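검색어를 입력하세요 검색
공유 26

4장. 상권 활성화 지원사업 신청 계정 만들고 첫 서류 올리기

저도 처음엔 Jollden 포털 화면을 열어 놓고 한참을 멍하니 있었어요. 메뉴가 많기도 하고, '단체 등록'이랑 '사업 등록'이 따로 있다는 걸 몰라서 같은 내용을 두 번 썼거든요(진짜로요!). 이 장은 Cullow 골목상권에서 작은 가게나 비영리단체를 꾸리는 분들이 저처럼 헤매지 않으시라고 쓴 부분입니다. 3장에서 본인 인증까지 마치셨다고 보고 시작할게요. 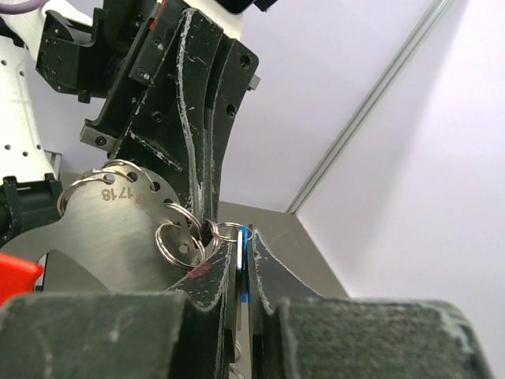 글·정리: Jollden 이용 안내서 담당

4.1 단체 등록

1. 로그인한 뒤 오른쪽 위 '내 단체'를 누르고 '새로 만들기'를 고릅니다.
2. 단체 유형을 정합니다. 개인 가게는 '소상공인', 상인회나 주민 모임은 '비영리'예요. 협동조합은 저도 헷갈렸는데, 지금은 '비영리' 안에 들어 있습니다.
3. 단체 이름은 고유번호증이나 사업자등록증에 적힌 그대로 넣어 주세요. 띄어쓰기까지요.
4. 주소를 넣으면 구역 번호가 자동으로 뜹니다. Quan 시장 안쪽 가게라면 67이 나와야 맞아요. 다른 숫자가 뜨면 도로명 주소 대신 지번 주소로 한 번 더 넣어 보세요.
5. '저장'을 누르고 화면 위에 초록색 줄이 나올 때까지 기다립니다.

참고: 단체 유형은 나중에 혼자 못 바꿉니다. 잘못 골랐으면 지우고 새로 만드는 쪽이 훨씬 빨라요.

4.2 사업 등록

단체가 생겼으면 이제 사업을 올릴 차례예요. 간판 교체, 공동 배송, 빈 점포 활용처럼 하고 싶은 일을 하나씩 따로 등록하시면 됩니다. 욕심내서 한 칸에 다 몰아넣으면 심사 분류가 꼬여요.

1. '사업' 탭에서 '신청서 작성'을 누릅니다.
2. 사업 요약은 200자까지 들어갑니다. 저는 메모장에 먼저 써 놓고 붙여 넣는 편이에요.
3. 예산표를 채웁니다. 단위가 만 원이라서 305라고 적으면 305만 원입니다. 0을 다 붙여 쓰지 마세요!
4. 자부담 칸은 비워 두지 말고, 없으면 0을 적습니다.
5. '임시 저장'을 누릅니다. 제출은 아직이에요.

주의: 예산표를 연 채로 다른 탭으로 넘어가면 적던 내용이 날아갑니다. 저는 두 번 당했어요.
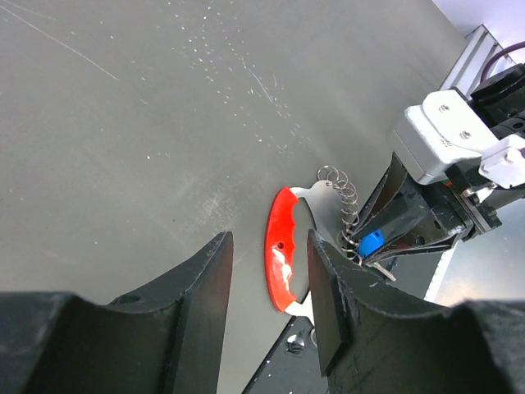
Cullow, 12월

연말 접수 기간에는 저녁 시간대에 포털이 꽤 느려집니다. 저는 오전 9시 전에 들어가는 걸 좋아해요. 커피 한 잔 옆에 두고 하면 금방 끝나거든요.

4.3 첨부 서류 올리기

1. '첨부' 탭에서 서류 종류를 먼저 고르고, 그다음에 파일을 선택합니다. 순서가 바뀌면 '기타'로 들어가 버려요.
2. 견적서는 업체별로 파일을 나눠 주세요. 제 경우엔 Sonoteck 견적서와 다른 업체 것을 한 파일로 묶었다가 보완 요청을 받았습니다.
3. 동의서는 서명한 면이 잘리지 않게 스캔합니다.
4. 파일 옆에 '확인됨'이 뜨면 다음 서류로 넘어가세요.
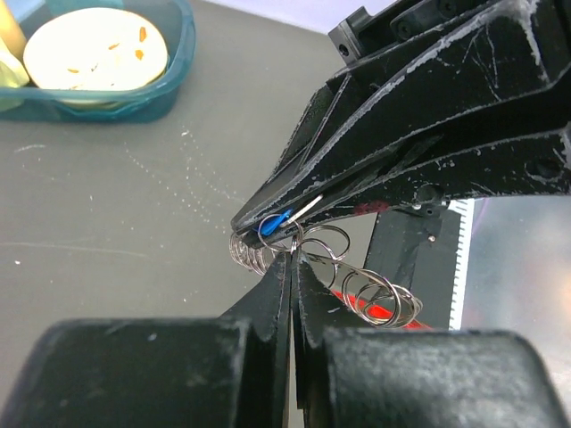
코일 스프링을 집은 모습

4.4 제출하고 접수 번호 챙기기

1. '미리보기'에서 단체 이름, 구역 번호, 예산 합계를 다시 봅니다.
2. '최종 제출'을 누르고 확인 창에서 한 번 더 누릅니다. 여기서 창을 닫아 버리면 제출이 안 된 상태로 남아요.
3. 접수 번호를 적어 두세요. 문의할 때마다 물어봅니다.

참고: 제출한 뒤에도 접수 기간 안이라면 '회수'를 눌러 고칠 수 있습니다. 다만 다시 제출하면 접수 번호가 새로 나오니까 예전 번호는 지우세요. 보완 요청을 받았을 때 답하는 방법은 5장에 따로 적어 두었습니다.

댓글 7 공유하기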